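Murnham Games Library — talks and handouts
Last updated: August

Putting the poker set away
Speaker notes, by the Murnham kit desk

Start when the kettle has stopped. Slot is 9 minutes, so no anecdotes about Monopoly.

Opening: we lend 878 games. The one that causes the most grief is a poker set, which has no board, no rulebook and, you'd think, very little to go wrong. Pause for the people who have borrowed it.

The case is the whole product. Without it you own a heap of chips and a grudge. Ask who has opened one upside down. Wait for hands. Put mine up too.

Order of packing:
— Case flat on the table, handle towards you. Laps do not count as tables.
— Chips go in the slots on edge, one colour to a row. Mixed rows are how arguments start in October.
— Cards next, squared up and in their box. A loose joker will find the hinge.
— Look at the table again before you close the lid. Then under it.

Next two slides, leave them up while I talk about lids.
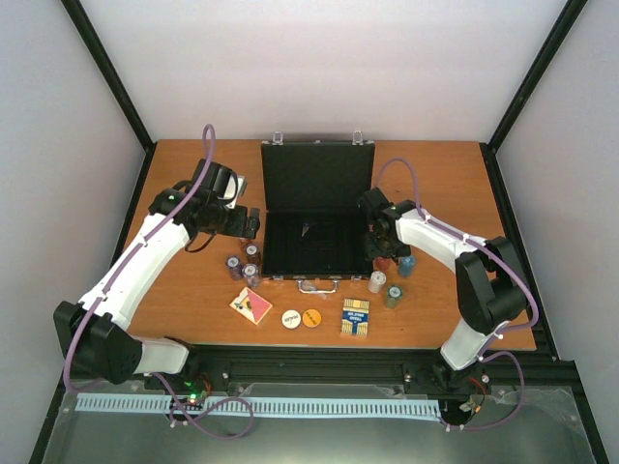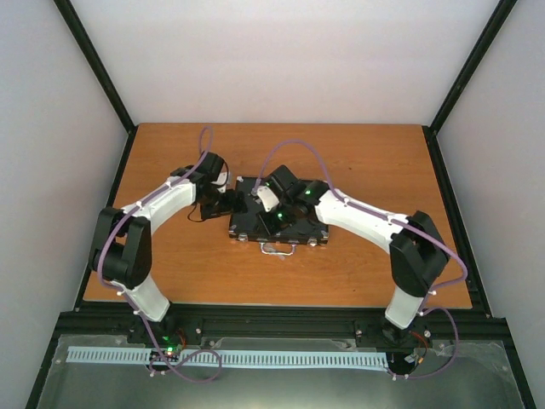

Black chip case: first slide open, with its slotted tray; second slide with the lid down.

Lids: press gently, both ends. If it won't sit flat, something is standing proud in a row, and leaning on it harder is how we lost the Brandow set. Do both latches. One latch is a decision to scatter chips across the car park.

Carrying: check the latches, then lift by the handle. Ketilsson Hall has 3 steps at the back door and they have seen things.

Money bit, keep it short: a replacement case costs us £40, and the late fines do not cover it. Do not look at anyone in particular.

Questions. If asked about dominoes, say that is a separate talk. It isn't written.

Related items
Jigsaws: the missing corner
Grukmont shelving, a user's lament
Dice, and where they go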